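Why Do Doors Stick in Summer?
Project report by Babak Ranjbar and Kourosh Safavi
22 April 2019

We picked wood movement because Kourosh's bedroom door jams every July and swings fine all winter. Wood takes in moisture from damp air and swells, mostly across the grain and hardly at all along it. We wanted to see that with our own eyes, and we did!

We cut 41 strips of pine from the same board, some across the grain and some along it, and kept them in a closed tub over a tray of water. Every strip was measured before it went in and again after 576 hours. That's a long wait when you really want to peek.
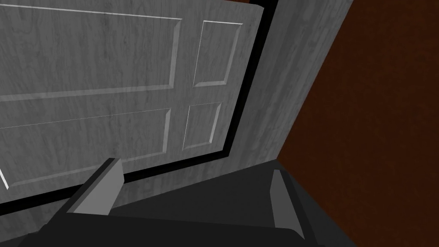
The cross-grain strips grew much more than the others, which barely changed. Our favorite part was working out why old paneled doors are built the way they are - the panels sit in grooves without glue, so they can swell without splitting anything. Someone worked that out long before there were humidity meters!

We lost 5 strips to mold and left them out of the results. Next time we would like to try oak, and paint half of the strips to see how much a coat of paint slows things down.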